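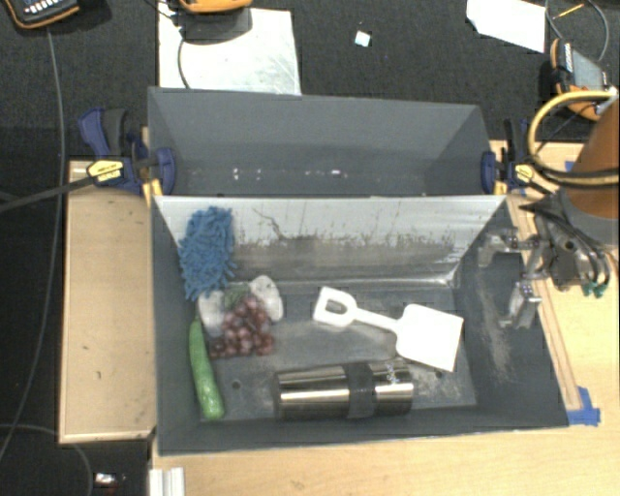

How does the planner decide which item to pick first?

By clearance. Every candidate grasp gets a score from the segmentation, and that score is then multiplied by a clearance term, worked out from how far the open fingers would be from the bin walls and from neighbouring masks on the way down. The highest product goes first. Item class plays no part at this stage.

Notebook, September, bin-to-bin transfer, Gundard cell

Started 09:40. Branch is uvgate-clearance, rebased on main last night. Planner config unchanged apart from the wall margin, see below.

Item set in the front bin: blue mop head, grapes, cucumber, steel tumbler, white shovel. Rear bin is the place target. Both bins clamped, so I have kept the bin poses fixed in the config and turned off the per-cycle bin fit. It was drifting by a few mm whenever something tall leaned on a wall, and the drift went straight into the clearance term.

Segmentation

Replayed the log through the new weights. 469 frames with a usable depth image. Main faults, in order of nuisance:

- Mop head splits into two or three masks. The strands give depth steps that look like object edges. Merging on colour fixes it but also wants to merge things I would like kept apart. Left the merge off for now and raised the minimum mask area.
- Tumbler loses its middle. Depth drops out along the bright bands and the mask comes back as two strips with a gap. The grasp sampler then proposes a pinch on one strip, off the axis. Filling holes along the long axis of the mask before sampling brings the centre back where it should be.
- Shovel grip. The opening in the D gets filled in by the mask, so the sampler thinks there is solid material there. Harmless for suction, wrong for fingers. Need to pass the depth hole through to the sampler.
- Scuffs on the back wall now and then produce a thin mask. Rejected by the height check every time in this log.

Phillips asked whether the holes in the bin floor matter. They show as small low-depth spots and the floor plane fit ignores them.

Clearance term

Wall margin was 12 mm. With that setting the cucumber never gets picked until late, as it lies along the left side and every cross grasp puts one finger inside the margin. Tried 8 mm in simulation. The cucumber moves up the order and the path check still passes, with the finger model inflated as before. Not happy going lower until the finger collision mesh has been remeasured. The mesh in the repo is the old straight version and does not have the bend in the bracket finger. Any clearance figure from it is optimistic on that side.

Action on me: redraw the mesh, push to skenton-models, rerun.

Timing

Planning call averaged 2206 ms with path check on, which is too slow. Profile says most of it is collision queries against the hose model. The hose is a chain of capsules updated at every waypoint, and the update is done even for waypoints that are nowhere near the bin. Moved the update behind a bounding box test. Have not taken a fair average since, the machine was building at the same time.

Capped candidates per item at 11. Previously unlimited, and the mop head alone was using up most of the budget with near-identical grasps.

Retry logic

Ohemaa Lamptey's note from the last review: after a failed grasp the planner is allowed to choose the same candidate again, as the scene is re-segmented and the grasp ids are new. Agreed, it is a real bug. Fix is to compare by pose in the bin frame and penalise anything within 15 mm and 10 degrees of a recent failure. Penalty decays over three cycles. Written, unit tests pass, not yet run on the arm.

Open question on the grapes. The force limit is per class and the class label flickers when the mop head overlaps in the camera view. Would prefer the lowest limit among the top two labels. Will ask Ohemaa before changing it, as it touches her gripper node.

Left to do
mesh
hole pass-through for sampler
timing again on an idle machine
retry fix on hardware, slow speed, 8 mm margin off until mesh is in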